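Reading the river at Ekbridge

How a small town on the Mernach measures a flood before it arrives

28 January 2018

Flood warnings for the lower Mernach begin with a steel pipe set into the bank at Ekbridge. Inside the pipe is a float, and above the float is a logger that records the height of the water every 9 minutes. The reading is sent by radio to the forecasting room at Godinho, where it is set against rainfall from the upper valley.

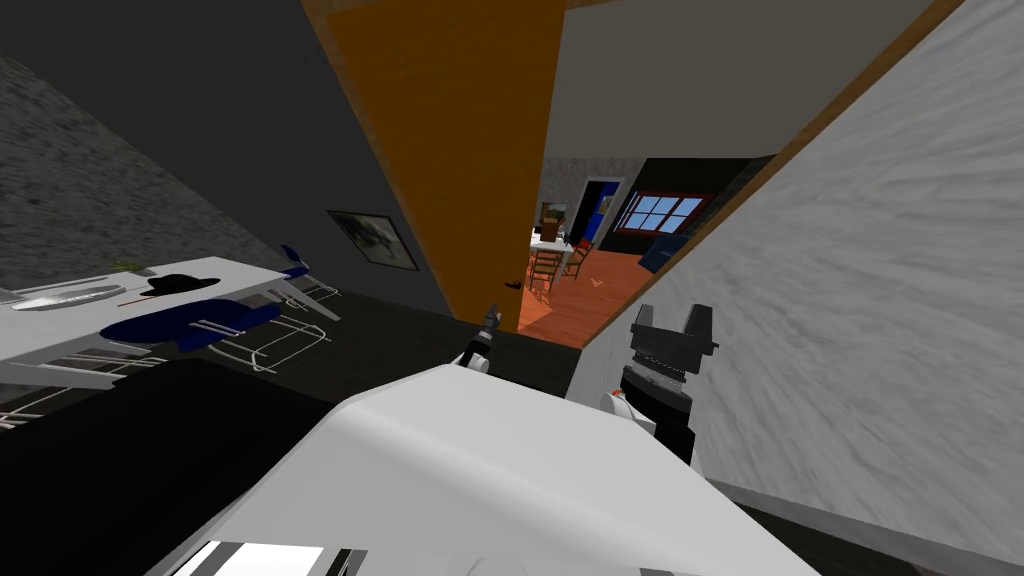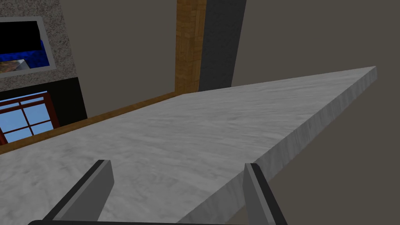 Why does the river at Ekbridge often peak after the rain has stopped?

Most of the water comes from the hills to the west, and it takes time to travel down the valley. The ground there fills first, then the side streams, then the main channel. On the January floods for which good records exist, the peak reached the town bridge 9 hours after the heaviest rain fell.

That delay is the basis of the whole warning system. A forecaster who knows how much rain has fallen, and how wet the ground was beforehand, can estimate the height of the peak while the river in town is still within its banks. The second figure is the harder one to get. Rain gauges are cheap and simple. Soil moisture varies from field to field, and the valley has only two probes, both on grassland. The woods above the Brulex weir have none.

The gauge itself has limits. The pipe has small holes near its base that let river water in slowly, so that waves and passing branches do not disturb the float. In a heavy flood, silt can block the holes. The water inside the pipe then lags behind the water outside, and the logger reports a river that is lower than the real one. A blocked pipe is hard to spot from Godinho, as the trace on the screen looks smooth and quite normal. The usual check is to compare it with the painted board on the bridge pier, which has to be read by eye.

A pressure sensor was added on the opposite bank to deal with this. It sits on the river bed and works out the depth from the weight of water above it. It responds faster than the float but drifts over a season and has to be reset against the board. When the two instruments disagree by more than 180 millimetres, the system flags both readings and falls back on the gauge at Brulex, which is further upstream and gives less detail about the town.

Height is only half of the matter. To forecast what will happen downstream, the height must be turned into flow, the volume of water passing each second. This is done with a rating curve, drawn from measurements taken at many different river levels. Low and middling levels are well covered. High levels are not, as they happen seldom and are dangerous to measure. The top part of the Ekbridge curve is extended by calculation from the shape of the channel, and the channel changes. Gravel builds up under the north arch after most winters and is scoured out by the larger floods.

The warnings are sent in two stages. The first goes out when the forecast peak comes within reach of the lowest gardens on the east bank. The second is issued when water is expected to enter buildings, and goes by telephone and text message to the 1,938 addresses on the flood register. An address joins the register by default if it lies inside the mapped flood area. The map was drawn before the new culvert at the mill was built, and the streets behind the mill are due to be surveyed again.

Wind is left out of the model. On the broad reach below the bridge, a strong easterly can hold the surface up by several centimetres, enough to wet the footpath when the forecast says it will stay dry. Forecasters at Godinho add a note by hand when such a wind is expected. The note appears at the foot of the bulletin, under the table of river levels.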